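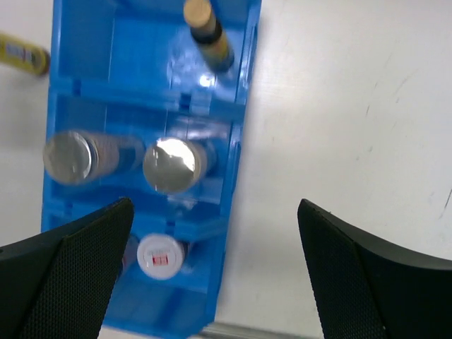
Why Do Jars and Bottles Live in Trays?

Have you ever opened a kitchen cupboard to find one little jar, and had to move nearly everything else to reach it? It happens in most houses, and it happened at Thenmozhi's nearly every evening until her family started using trays with dividers.

A divider is a low wall inside a tray. It splits one big space into smaller ones, which we call compartments (a long word, but a handy one). You may have met them already in a pencil case, a lunch box or the drawer where the forks and spoons sleep. A blue tray with two dividers has three compartments, and that is plenty for a small family of jars and bottles.

So what do the walls do? Think about carrying a plain, flat tray across the room with a slim bottle standing on it. If you turn a corner a bit too quickly, the bottle wants to carry on going the way it was going before. Grown-ups call this inertia. On the flat tray the bottle can slide a long way and perhaps topple over, but in a compartment it soon meets a wall and has to stop. The raised sides round the outside do the same job, so nothing goes sailing off the edge!

Shape matters too. A jar that is wide for its height, with a broad, flat bottom, is quite hard to knock over. A tall, thin bottle is much easier to tip, so it likes to have a wall close by. Two round jars can stand side by side and keep each other company, although circles never fit together perfectly and there will always be little gaps between them.

Lids and caps are worth a look as well. When you peer down into a tray from above, the tops are what you see best, and the labels may be hard to read. A silver-grey lid looks very different from a white cap or a tan one, and after a while you learn which is which without lifting anything out.

Something to try at home

Ask a grown-up for a tray or a shallow box, some strips of card and 4 small containers with their lids on tight. Put the containers in without any dividers, then tip the box very slightly and watch what moves. Now fold the card into 2 walls, fit them across the box and tip it again. Did everything travel as far? Draw what you found, and try swapping the tall things and the short things round - you might be surprised which place suits each one best.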